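The route was the job

I have worked for the Natar parks department as a path inspector for 19 years. The work is easy to describe. You go down every paved path in the district, you write down what is wrong with it, and the repair crew gets your list. In the old days that meant 40 miles of asphalt a week, split among four of us, with a clipboard and a can of marking paint.

Since December, a small self-driving machine from a company called Tredari has done most of the traveling. It goes down the path by itself, takes pictures, and sends them back to the office on Ouellet Street. Two of us now sit there and look at what it sends.

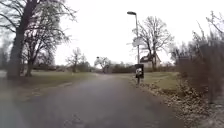 I was against it and I'm still not fully for it, but I want to be fair. It goes out in weather that used to keep us in the truck. It doesn't skip the far end of a path at four in the afternoon. My knees are better than they were last winter. The backlog of uninspected paths is gone, and I never thought I would see that.

What bothers me is how the job has been cut up. When I walked a path, I was inspecting it, but I was also talking to people who used it. A man would tell me where the water stood after rain. A woman with a stroller would show me the spot where her wheel always caught. None of that was on the form. I put it in the margins, and the crew read the margins first.

Now the software marks a patch and I click yes or no. Leaves give it trouble, and so does gravel that has washed onto the pavement. I can usually tell a bad edge from a messy one, though on a soft picture I have to guess like anyone else. On a full shift I clear almost 45 of these an hour. A crumbling edge on an open stretch gets the same few seconds as everything else.

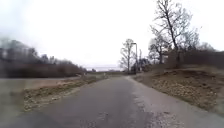 What the office got wrong

Management told us the machine would free us up for skilled work. I believe they meant it. But they counted the hours saved and took them out of the budget before anyone had decided what the skilled work was. Two inspectors were moved to the mowing crew. They kept their pay, which I give the department credit for, but they know these paths better than any software and they now spend their days on something else.
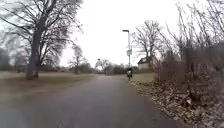

The other mistake was training. We got one afternoon. The people from Tredari were polite and knew their product, and they had never filled a pothole. When I asked how it would judge a root lifting the pavement from below, they said it would learn from our clicks. So I am teaching it, at the same wage, and that was never discussed.

I would ask for two things. Give each inspector one day a week on foot, with the machine's list in hand, to check it and add to it. And put the money from the lost positions where we can see it. Brellness, the next district over, kept all its inspectors when it brought in the same system, and its crews get a list with notes on it.
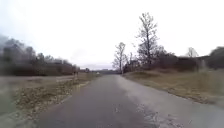
A paved path in the district, with what looks like worn or gravelly paving along the right side.

I have 25 months until I can retire. I'd like to spend some of them outside.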